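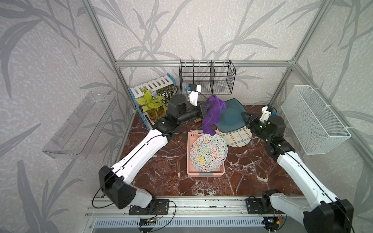
Seals and Locks Group, Load Security Workshop

Notebook, December 2018

Right, catching up on the trailer seal work before I forget what I did. The Rowbotham claim is still the thing driving all of this. For anyone who hasn't been following (Wenjie, I know you've been on the other job), they lost most of a pallet of tinned salmon and a fair bit of batteries out of a curtain-sided trailer that arrived with every seal intact and every number matching the paperwork. Driver swears he never left it except to fuel up. The insurer would like to know if the seals could have been opened and put back, and so would I!

Jianhua brought in the used ones from the Rowbotham depot in a bread bag, all tangled up together, with the tags half torn off. I've asked him to ask them, nicely, to bag them one by one next time. If this ever goes near a court I don't fancy explaining the bread bag. I've written the trailer number on everything I could still match up and put the rest in a separate envelope marked UNSURE, which is now in the grey cabinet, second drawer, behind the spare shackles.

Benari plastic seals, pull test

The Benari ones are the cheap yellow pull-tights everyone uses. Did the pull tests on the bench rig with fresh stock, same batch code as the depot's. The average break was 400 newtons on the straight pull, and they all let go at the thin part of the tail where you'd want them to, so no complaints there. Nice clean snap, a bit of whitening either side.

What bothers me is the locking head. Yaqin had a go with a strip of shim from the offcuts tin and had one open while I was still looking for my safety glasses. She says it's all in the angle and she may be right, as I mangled every single one I tried and left marks a blind wombat could find. So there's a skill question here that I'd like to get into the report somehow. If it takes a Yaqin to do it cleanly, that's a very different risk from any bloke with a bit of tin.

Under the bench microscope hers still show a bright scrape on the inside of the jaw, right at the back. You have to cut the head in half to see it. I cut two of the depot seals the same way and one has something that could be the same scrape. Could be. Could also be moulding flash, or me with the saw. I'm not going to write it up as anything until Zixuan has looked at it cold, without knowing which is which.

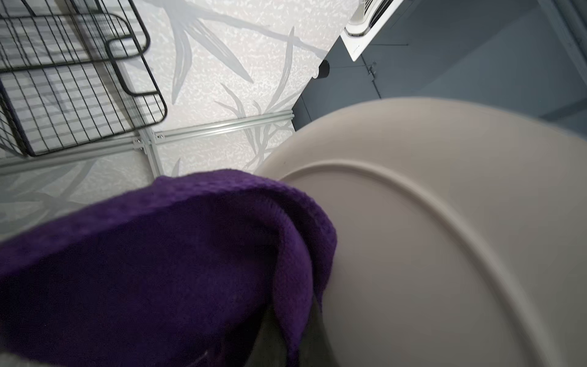
and that means somebody other than me needs to shuffle the samples and hold on to the key. Mingxuan has said yes to that. Please don't tell me which envelope is which, even as a joke over lunch, or I'll have to do the lot again.

Also tried the freezer trick on the same seals, the one that does the rounds on the trucking forums. Overnight in the chest freezer, then straight to the shim. It made things worse for the thief, if anything: the plastic goes brittle and the tail snaps when you flex it. I did leave one in too long and it was welded to somebody's peas. Sorry about the peas.

Volden padlocks

Much happier here. The rear doors on the newer Rowbotham trailers take a Volden shrouded lock and I'd half expected it to be rubbish, going on the price. Put it in the cropping jig and it held at 800 kilos on the gauge before I chickened out and backed it off, because the jig was making a noise I didn't like. No visible deformation on the shackle. The shroud has a dent. I'll go higher once Jianhua has checked the jig pins, and I'd like him in the room when I do.

Picking is another matter. I can't pick to save my life, so this was all Yaqin again, and she found it slow going but possible. Raking did nothing. She wants a proper go with a tensioner from the top of the keyway and I've told her she can have the lock to take to her desk, signed out in the book, please.

One thing I noticed while fiddling with it: you can pull the key out with the shackle not fully home. It looks locked, feels locked if you only give it a little tug, and it isn't. I did it by accident and then did it on purpose until I was sure. That's going in the report in bold. A tired driver in the rain is going to do exactly that, and then we're back to arguing over seals.

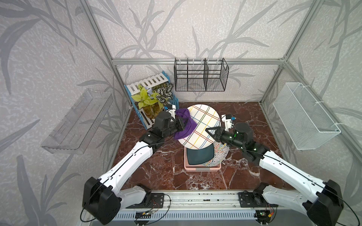

Door loggers

The Dridata loggers came back from the depot and I've finally got them to talk to the laptop (it needed the old cable, the one with the tape on it, don't throw that out). They record a door opening, or they're meant to. I sat one on the test door and opened and shut it 40 times at different speeds, and it missed 3, all of them when I eased the door open very gently and barely let it swing. So it's decent, but somebody patient could beat it, and the report has to say so.

The log from the actual trailer shows an opening on the road that doesn't match any stop on the driver's sheet. Before anyone gets excited, the logger clock was wrong. I've checked it against the laptop and it runs fast, and I don't know yet if it drifts steadily or if it jumped when the battery was changed. Zixuan reckons leave it running beside a good clock until February and plot it, and I think that's the only fair way to do it. Rowbotham won't love the wait.

It's also no help at all with the curtain side, now that I think of it. The logger only watches the rear doors. Someone should ask what the buckles looked like on arrival. I can't find a single photo of the curtain in the depot file.

Still to do

Jig pins (Jianhua).
Shuffle and re-label the cut seal heads, key to stay with Mingxuan.
Ring the depot about the curtain buckles, and ask who changed the logger battery.
More shim stock, we're down to the bent bits.
Wenjie, could you read the padlock section when you're back and tell me if the half-shut key thing makes sense to someone who wasn't there? I've rewritten it a few times and can't see it any more.
Replace the peas.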